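Budgeting for a two-arm setup with hands: what am I forgetting?

Posted in Equipment and Purchasing
Fri 27 June

Maribel Yupanqui

I run the equipment side of a small teaching lab at a technical college. We have approval in principle for a bench robot with two arms and multi-fingered hands, to be used for household tasks: opening appliances, pressing buttons, putting dishes away, that kind of thing. The money would be released in January and I have to hand in a line-by-line budget well before then.

I have two quotes so far. Cuadros will sell us the arms and the hands as one package, with a year of phone support. Lernik sells only the arms and expects us to buy hands from someone else, which makes the arms look cheap until you read the second page. Neither quote says much about what happens when a finger breaks. One says "consumables not included" and leaves it there.

What I have on my list now: arms, hands, one workstation, a table, cameras, an emergency stop, shipping. My department head looked at it and asked where the microwave was. I thought he was kidding, but he has a point. If the students are going to practice on appliances we have to buy appliances, and I don't know if people buy new, buy used, or buy several of the same one.

So, for anyone who has bought something like this:

What did you leave out of your first budget?
How much do you set aside for spare hand parts in the first year?
Is it a mistake to buy arms and hands from different companies?
Do you budget for the objects and appliances as equipment or as supplies?

We have one room, one technician at half time, and the building's electrician is only available if we book him far ahead. No research staff. I'd like to ask for the right amount once and not go back for more in the spring.

Maribel Montoya

I did the purchasing for a setup very much like the one you describe, so I'll go through your list in order. Some of this depends on your college's rules, so check with your own office before copying me.

Arms and hands from different companies. You can do it, and we did. The price was lower. What it cost us was time: the bolt pattern at the wrist didn't match, so we paid a machine shop for adapter plates, and then each company told us the communication fault was the other company's problem. That went on for weeks. If you have a half-time technician and no research staff, I would pay for the package. If you go with separate vendors anyway, get it in writing who supplies the adapter and the cable between wrist and hand.

Cables deserve their own line. Anything that loops outside the arm will sooner or later get caught on something. Our first spare cable was $40 and I ordered one of them, which was silly. Order a spare for each side, and the connectors too if they are sold separately.

Spare parts for hands. Fingers are what you will break. The arm itself is sturdy and ours has needed nothing but a tightening of screws. A finger takes the load every time somebody misjudges the distance to a door or a countertop. Ask both vendors for a parts price list before you sign, down to the single finger. We were quoted $773 for one replacement finger assembly and I had nothing in the budget for it. Ask how long delivery takes as well. A spare in the drawer is worth more than a cheaper one six weeks out.

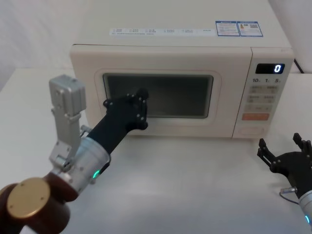 Appliances. Your department head is right, put them in. I count them as supplies because at our place anything under the equipment limit doesn't need a tag and an inventory number, and that saves paperwork when one gets scratched or dropped. Buy new, and buy the same model twice. Used ones are fine until the first one quits and you can't find its twin, and then all the positions your students worked out have to be done over.

Pick the appliance by how it opens. A pull handle, a push button and a touch panel are three different lessons, and a hand that can manage one may struggle with another. If you only have money for one microwave, decide first which lesson you want. Look for one with few buttons and clear labels. I'd also avoid anything very light, which slides back when it's pushed. We ended up putting rubber feet under ours.

The table. Everybody underestimates this. A folding table moves when two arms are working over it, and if the table moves your measurements are off. Get something heavy with a matte top, the right depth for the reach of the arms. Make a mock-up on the floor with masking tape before ordering. I wrote "table" on my first list as well and the real figure, with leveling feet and delivery up the stairs, was $916.

Power. Since your electrician books far ahead, call him first, before you choose anything. A microwave draws a lot when it runs, and you don't want it on the same circuit as the robot's power supply and a workstation. We had a breaker trip in the middle of a class. It did no harm but the whole thing had to be started again. If you only plan to practice doors and buttons and never heat anything, you may get away with the outlets you have — but the students will want to heat something.

Things that are missing from your list altogether:

A second workstation, or at least a second monitor. With one screen only one student works and the rest watch.
Floor marking and a low barrier, depending on what your safety office asks for.
A lockable cabinet for spares and small tools.
Software renewal after the first year. Read the Cuadros quote again for this. Phone support and software updates are often two separate charges.
Training. Someone has to teach your technician. We paid for two days and should have paid for three.
Hours. A half-time technician will spend most of the first term on this machine, so tell your department head that now.

For the first year I would set aside a tenth of the price of the hands for parts, and more if beginners will be running them. We spent a bit over that and then much less the year after.

If it helps, I split our request in two. The first part was everything with a quote attached. The second was a reserve for repairs with one paragraph explaining it. The office accepted the reserve without a fuss once it was kept apart and had a cap on it.

pliers_and_tape

Get the package deal. Had Flindix hands on somebody else's arms at my last job and it was a headache from day one.

Also buy a cheap microwave, they're all the same.

Maribel Montoya

I'd disagree on the microwave. They open in different ways and the doors are stiffer or looser from one model to the next. Go to a store and push a few before you order. It takes half an hour.

On Flindix, was that the older hand or the current one? We looked at them too and were told the wrist plate had been changed.

pliers_and_tape

Older one. Can't speak for the new plate.

bench_four

Different opinion on buying versus leasing, which hasn't come up. We leased through a company called Pliltberg for the first year and bought after that. You pay more in total. What we got for it was that broken fingers were their problem, up to 40 service hours a year, and we learned which parts we used before we spent our own money. For a place with no research staff it was a decent way to start. The catch is that some colleges can't use equipment money for a lease, so ask that question before you ask for a quote.

If you do lease, read what counts as damage and what counts as wear. Ours said a hand that had been pressed against a fixed object was damage. Opening a door with a push button means pressing on a fixed object. We had them change that sentence and they did it without much argument, but only because we asked before signing.

Maribel Yupanqui

Thank you all. I checked and we can't lease with this money, so it will be a purchase. I've called the electrician and he has a date for me. I've also asked both companies for the single-finger price and for who supplies the wrist adapter. Cuadros answered the same afternoon with a full parts list. Lernik said they would get back to me.

I'm moving the appliances to supplies and adding two of the same microwave, the second workstation and a third day of training. The table is going to take some convincing.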